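The Night the Ledger Balanced

I got my first dividend on a Sunday, and I was so excited that I told the bus driver.

He asked how much. I said 11 dollars, and he nodded as if that was a perfectly respectable sum, and it was! I had owned shares in the Brinham Ferry Company for six months by then. Before that I had owned a bicycle, a good winter coat and a jar of quarters. Now a small slice of every ferry that crossed the bay was mine — a rivet or two, maybe, or one plank of the upper deck.

My aunt started it. She worked 32 years in the back office at Fidelgate, the old brokerage on Cronin Street, and when she retired she came home with a cardboard box of notebooks and a plan to teach me everything. We met at her place every Sunday after lunch. She would pour the coffee, open a notebook and say a word, and I had to say what it meant before the coffee was cool enough to drink.

"Liquidity," she said the first week.

"Something to do with water?"

"How fast you can turn a thing into cash without giving it away. Your coat is not liquid. Your quarters are very liquid."

I loved it. I went around for days sorting the world into liquid and not liquid. The sofa, no. The bus pass, sort of. My neighbor's piano, absolutely not, four people had tried to buy it and none of them could get it down the stairs.

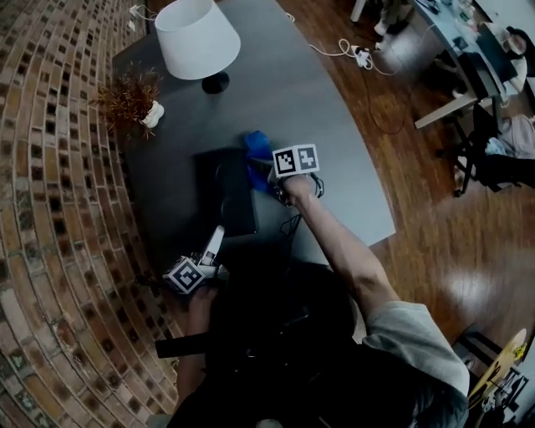
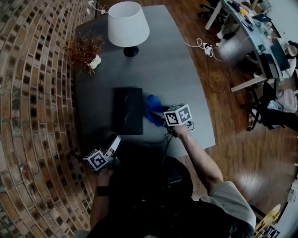
By October we had reached bonds, and I was hooked. A bond is a loan with manners, my aunt said. You lend the money, they pay you a little twice a year, and at the end they hand the whole thing back. She had bought one from the town of Cladholm when I was in second grade, to help pay for the new bridge, and she still talked about that bridge as if she had poured the concrete herself. We drove out to see it once. She made me walk across it both ways while she called out the interest rate from the far side.

Then came the week the ferries stopped. A storm took out the dock at Brinham and my shares fell so far that I read the number three times, with my finger under it. I ran all the way to my aunt's house, in the rain, without the good winter coat.

"Do you still think people need to cross the bay?" she asked.

I said of course they did.

"Did you need the money this week?"

I said no, I had the quarters.

"Then sit down. Today's word is volatility."

So I sat, dripping on her rug, and we did volatility, and after that we did patience, which wasn't in the notebooks but she wrote it in at the bottom of a page. The dock was rebuilt by spring. I was there for the first crossing, right up front, with wind in my face and 74 cents in my pocket, and when the horn sounded I yelled so loudly that a man dropped his sandwich.

I reinvested the 11 dollars, by the way. My aunt let me fill out the form myself, in pen.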